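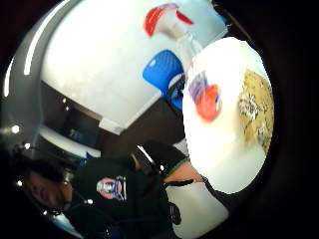 Section 4: Your First Recording Session with the Hand Gripper

Welcome to the fun part! By now your team has put the gripper together and checked it out from the club cabinet. In this section you'll record a set of short demonstrations that the Mathias arm can learn from later. Plan on one club meeting for it, and bring a partner.

Before you start

You'll need the hand gripper, a charged battery, a memory card, the team notebook and a few things from the kitchen bin. Bottles, tubs and boxes are all great choices. Keep lids on tight.

CAUTION: Keep fingers, hair and hoodie strings away from the gripper fingers while anyone is squeezing the trigger. They close faster than you'd think!

Setting up

1. Push the battery in until it clicks.

2. Slide in the memory card, label side up. You need at least 40 free minutes on it.

3. Wipe the lens with the gray cloth (please, no sleeves).

4. Turn on the camera and wait for the steady green light. A blinking light means the card isn't seated. Take it out and go back to step 2.

5. Squeeze the trigger all the way and let go, five times. The Wekano software uses these squeezes to find the open and closed positions.

Recording

6. Pick one object and one task, and write both in the notebook. "Move the tub to the tray" is perfect. "Clean up" is way too big for a first try!

7. Press record and hold still for two seconds.

8. Do the task at an easy, steady speed. Let the gripper do all the work, and keep your other hand out of it.

9. Hold still for two more seconds, then press stop.

10. Move the object to a new starting spot and go again. Aim for 50 good runs before you swap jobs with your partner.

Note: Fumbled a grab? Keep going if you can recover smoothly. If the object hits the floor, stop, mark the run with an X in the notebook and start a new one.

Note: The lens is very wide, so it picks up much more of the room than you'd expect. Ask people nearby before you press record.

Saving your work

11. Plug the card into the lab laptop and open the Imness folder. If it asks for a code, type 3419.

12. Copy your runs over and wait for the check mark before you pull the card.

The Rerkatbridge team reached 600 runs last June, and watching the arm pick up its first bottle had the whole room cheering. We can't wait to see what yours does!

Questions about the gripper go to Mabli Hopkin, and laptop trouble goes to Tomos Mostyn. Training the arm is covered in Section 5.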